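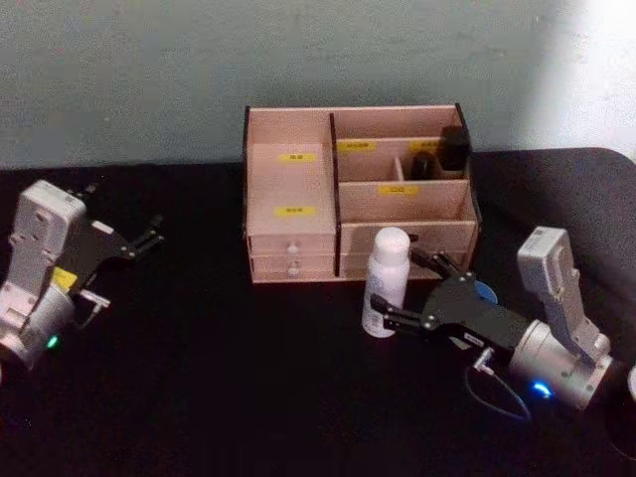

Organiser task, two arms, head camera view. Right gripper at the spray bottle, left open.

Tania bench set: house rules and data notes

Read before you record or use anything. Kept by Gizella Kun, ask her first, then Josué Teixeira.

What's in it

979 episodes, tabletop tidying, two arms. 272 of those are the organiser task (put bottles and cans into the tiers, leave drawers shut unless the prompt says otherwise). Rest is a mix, see tasks.csv. Episodes run to around 600 frames, longer ones are kept, not trimmed.

Rules for recording

Clear the table of anything not in the task sheet. Pens, tape, mugs, all of it.
Both arms at home pose before start. Check indicator lights on both, write down the colour if it's not the usual.
Cables behind the wrist where you can. If one crosses the table, keep it out of the path of the fingers.
One arm moves to the box at a time. Other one holds, gripper open.
Come in from the side on tall cans, never from over the cap. Caps on, always. Cans must be empty and de-pressurised, no exceptions, Chauke sends them back otherwise.
Hands out of reach till both arms are stopped. Stopped means e-stop pressed, not just idle.
Don't peel or move the yellow labels on the organiser. If one drops off, stop and tell Gizella.
No faces, badges or screens in view.

Failures

Keep them. Mark fail, give a reason code, dont re-record over the top. Dropped object = code 3. Box shifted = code 5, even if the placement was fine. 16 episodes from the first batch have no code at all, left in, filter on reason != none if that bothers you.

Known problems

Light on the wall gets very bright on the right side, afternoons are worst. Exposure is fixed so it stays like that.
Label text is not legible at head camera resolution. Don't use this set for OCR.
Wrist force readings on the Bolus export are in the wrong units before November. Use the Solidow export insted.

Using it

Internal and partner use only. Don't deploy a policy trained on this near people without your own risk assessment, ours covers our bench and nothing else. Speed limits in config/limits.yaml are for our table, set your own.

Changes to the rules go in on Tuesday, one edit per request, with who asked.

TODO: drawer episodes split, left/right swap test, reason code list in one place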